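From My Kitchen Table: Cases, Tins and the Great Small-Things Sort

I promised last time that I'd write about small cases, and then July ran off with me and I wrote about tomatoes instead. Sorry to everyone who wrote in asking (Gobnait Noonan asked twice, the second time in capitals). So let's do it now, before the evenings get any shorter and I lose the good light at the end of the table.

It started with my desk drawer. You know the kind of drawer I mean. Mine had pens that had bled, a pair of reading glasses with one arm, batteries of unknown health, two lip balms, a door key for a house I left years ago, and so many hair ties that I could have opened a stall. I'd been pushing it shut with my hip since we moved to Geraghty Street. One morning it simply wouldn't go, and I sat down on the floor with a cup of tea and tipped the whole lot out onto a towel.

My first idea was a drawer divider, and I did buy one, a slatted thing from Vatov that came flat and needed putting together. It's fine! It holds the scissors and tape. But anything short or round just travels. Every time I opened the drawer the glue sticks had rolled in with the stamps, and the batteries had gone wherever batteries go. What I wanted was something with a lid, so that a little family of things could stay together even if I yanked the drawer open with one hand while talking on the phone, which I do about nine times a day.

So I've gone over to hinged cases. Pencil cases, mostly, the hard plastic kind we all had at school, and old glasses cases too. I like the ones that lie flat and open along the long side, because you can see everything at once and you don't have to dig. A soft zip pouch is lovely in a bag but hopeless in a drawer — it slumps, and then you're feeling around in the dark for a thumbtack, and you find it.

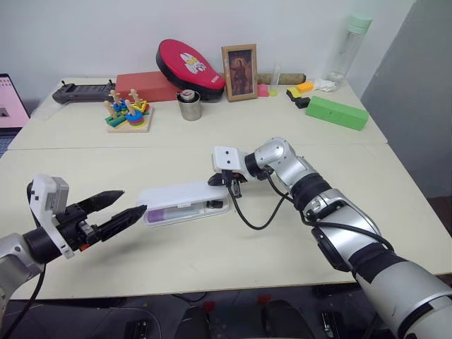
The trick, if it is one, is to be a bit mean about what goes in. I used to fill a case because there was room, and within a week I'd be pressing on the lid and hearing something crack. Now I put in the one thing I reach for most and leave the space around it alone for a few days. If something else keeps turning up on the table next to it, it gets invited in. My mending case went from a needle packet to a needle packet, two spools and the tiny scissors, and there it has stayed since spring.

Plain cases are easier to live with than patterned ones, in my opinion, though Niamh Breathnach disagrees and has sent me a photo of her collection to prove it (Niamh, the one with the herons is gorgeous, I take it back for the herons). With white ones I stick a strip of masking tape on the short end and write on that. Labels on the lid are no use once the cases are stacked. I learned this after labeling every single lid in my best handwriting.

Do check the hinges before you buy secondhand. Open the lid all the way and let go. If it flops back with a sad little click, the hinge is on its way out, and you'll be chasing the lid around the kitchen by Christmas. Edmund Stępień fixed one of mine with a strip of cloth tape down the back, inside and out, and it's now the sturdiest case in the house. He won't let me call it a repair. He says it's a bandage.

The old key, by the way, I kept. It lives with the picture hooks and I have no excuse for it. The one-armed glasses are gone, and the hair ties went into a Jovholm cookie tin that now sits by the bathroom sink, where they should have been all along.

If you've got empty cases to pass on, bring them to the next swap at the hall. Last time Úna had 84 bits and pieces on her table and went home with an empty box, so come early if you're after something in particular. Clean them first, please, with warm water and a drop of dish soap, and an old toothbrush for the corners. Pencil dust gets into everything.

Next issue I'll be tackling the cupboard under the stairs. Send snacks.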